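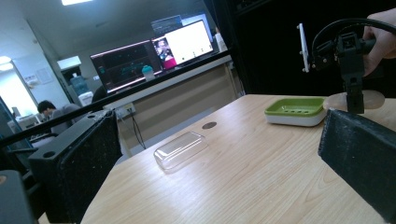 Rania Haddad wrote to us that her gripper closed perfectly on everything on the table except the clear lid, and that it shut on thin air 4 times before she thought to stop it. Thank you, Rania! Your note is why this section has grown.

6.2 Missed grips on clear or flat objects (fault code 61)

The Rollov shows code 61 when both fingers have closed fully and felt nothing between them. It is a lovely fault to learn on, as you can nearly always clear it yourself.

CAUTION: Keep hands and sleeves away from the fingers until the status light is steady. A finger that has missed its object may open again without warning.

1. Press Hold. Wait for the light to stop blinking.
2. Lift the object out of the work area and check it for cracks. Do not put a cracked lid back.
3. Look at both finger pads. If the rough surface is shiny or has picked up grit, brush it clean.
4. Check that the camera mount is tight on its post. Support the mount with one hand while you turn the screw, or it will drop.
5. Make sure the camera cable has enough slack to follow the mount, with no loop hanging where the fingers close.
6. Put the object back, well clear of any cable hole in the tabletop. A dark ring seen through clear plastic can be taken for an edge.
7. Set the closing speed to 50 and press Resume.

Note: Start with something easy to see, such as a coloured soap dish, then go on to the clear lid. When the first grip holds and the second one doesn't, you know the pads are fine and the trouble is in the camera settings. Go to 6.3.

Note: Hanan Khasawneh at our Usia workshop found that turning a lid a little so its rim catches the light often cures the fault on the spot. Do try it!

CAUTION: If code 61 comes back after 2 full attempts, switch off at the wall and call the Daher service desk. Do not raise the closing force to make up for a missed grip.

Section revised 22/12/2018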